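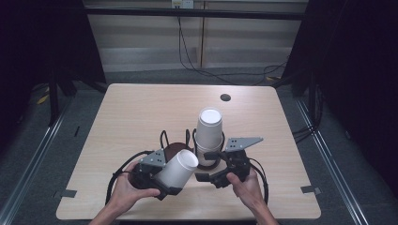 21 de agosto de 2021. Vasos de papel, encaje y desencaje. Continúa la serie de junio con el lote nuevo de Altitz. El criterio de apilado sigue siendo el mismo: vaso superior metido en el inferior, sin girar y sin apretar con la palma. Sobre la mesa de madera clara la referencia son los dos vasos blancos encajados, de pie en el centro, donde está el soporte marrón oscuro con las dos asas de alambre negro; el tercero, tumbado a la izquierda con la boca hacia arriba y a la derecha, corresponde a la posición de partida que en la hoja figura como «C». Las otras dos posiciones de partida, A (de pie) y B (boca abajo), quedaron cerradas en la serie anterior y no se repiten.

Observaciones del lote. El borde enrollado es más regular que en el anterior. La costura lateral sobresale algo más y se nota al pasar la uña. Si las dos costuras coinciden al encajar, el vaso superior queda inclinado y la pila se tuerce a partir del cuarto. Con las costuras opuestas no se aprecia inclinación. Fulgencio propone marcar la costura con lápiz en la base. De acuerdo, pero solo en los vasos de medida, no en los de uso.

Masa. Balanza de 300 g, tarada con la bandeja. El fabricante de la bandeja ya no es Cistmont y la tara antigua no vale - hay que borrarla de la hoja de la pared. Pesadas 19 unidades sueltas. Una se aparta por tener el fondo mal pegado. Las restantes se anotan en la tabla de Teresa, no aquí, para no tener dos versiones de los mismos números.

Desencaje. Se sujeta el vaso inferior por el tercio bajo y se tira del superior en vertical. Si se tira con ángulo, el borde del inferior se ovaliza y ya no recupera del todo. Los vasos ovalizados no vuelven a la pila: van a la caja de descartes con una cruz en la base. En junio se mezclaron y Delyth tuvo que repetir media serie.

Posición C. El vaso tumbado rueda en arco, por la conicidad, con el fondo hacia dentro. En esta mesa el arco se abre hacia el lado del pasacables del fondo a la derecha. Puede ser desnivel. Pendiente pasar el nivel de burbuja en las dos direcciones antes de atribuirlo al vaso. Mientras tanto, anotar siempre hacia dónde mira la boca.

Llenado. Prueba con 200 ml de agua a temperatura de sala, en la otra mesa. Sin fugas visibles por la costura durante el tiempo de la prueba. El vaso lleno se deforma al cogerlo por la mitad superior; por debajo de la mitad aguanta bien. No se ha probado con líquido caliente. Osian pregunta si entra en el alcance de Itov. Entiendo que no, pero que lo confirme Mahtab.

Consumo. Queda abierta una caja de 2.000 unidades. No abrir la segunda hasta terminar esta, y dejar la etiqueta de lote pegada en la tapa, no en el plástico interior. El plástico se tira y con él el número de lote, como pasó con la caja de Gronow.

Pendiente:
- Nivelar la mesa y anotar el resultado en la ficha.
- Repetir C con las costuras mirando a la mesa y luego hacia arriba.
- Pedir a Teresa una columna para la orientación de la costura.
- Medir el diámetro exterior del borde en dos ejes; el calibre está en el cajón de Delyth.
- Fulgencio: corregir la hoja de taras.

Entradas relacionadas
Vasos de papel, serie de junio: posiciones A y B
Caja Gronow: lote sin identificar
Taras de bandejas, hoja vigente
Itov: alcance y materiales

Cuaderno de taller - Proyecto Itov - Contacto: Mahtab Rezaei - Volver arriba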